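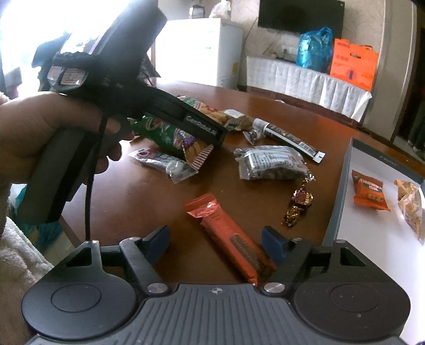 Eletti Publishes House Rules for Hand-Held Gripper Recording, Including the One About Snacks

OLLOSEN – Eletti today released the first public edition of its good-practice guide for people who record everyday handling tasks with hand-held grippers. It runs to 13 pages. An earlier draft ran to 80, and the company would like to thank everyone who pretended to read it.

The guide, titled the Ollosen Rules after the town where most of it was argued over, covers recording in ordinary homes: sorting groceries, packing boxes, clearing tables. It was written with Hinik, which trains recording crews, and Huang, a test lab that checks recordings before they are used to teach robots anything.

"People assume the hard part is the robot," Eletti said in a statement. "The hard part is a candy wrapper that has been squeezed 480 times and no longer looks like anything sold in a store."

The rules come in 6 sections. Among the points likely to cause the most grumbling:

Leave the room alone. Crews may move anything that could be tripped over or broken. They may not tidy the shelf in the background, because a robot that has only met tidy shelves is going to have a difficult first day.

Mix the packets. A task on small packaged goods should include stiff wrappers, puffy bags, twisted candies and at least one item that is plainly too long for the job.

Check the fingertips before every session. Pads should be clean, seated and matched left to right. Chocolate counts as dirt.

Keep cables clear of the fingers. If a cable has to hang near the work, crews should open and close the gripper fully before recording and watch what the cable does.

Log the misses. Dropped items stay in the recording, labeled as drops. Cutting them out makes for a handsome file and a clumsy machine.

Replace worn items. Once a wrapper splits, it is retired. The guide takes no position on who eats the contents, after a long meeting in which several positions were taken.

The section on household consent is the longest. Residents must be told which rooms will be recorded, must be able to stop a session at any point, and must be shown how to ask for a recording to be deleted. Mail, family photos and medicine labels are to be put away before work starts. Crews are asked to say all this out loud – a signed form on its own will not do.

Hinik will begin teaching the rules to new crews in September. Huang will send back recordings that arrive without a fingertip check or a drop log, with a note explaining why. The notes are expected to be short.

The guide is voluntary and free to copy. Comments on the first edition are welcome from crews, labs and residents, and will be read in the order received, including the ones about the snacks.

About Eletti

Eletti writes working practices for companies that collect handling data in homes and small shops. It is based in Ollosen.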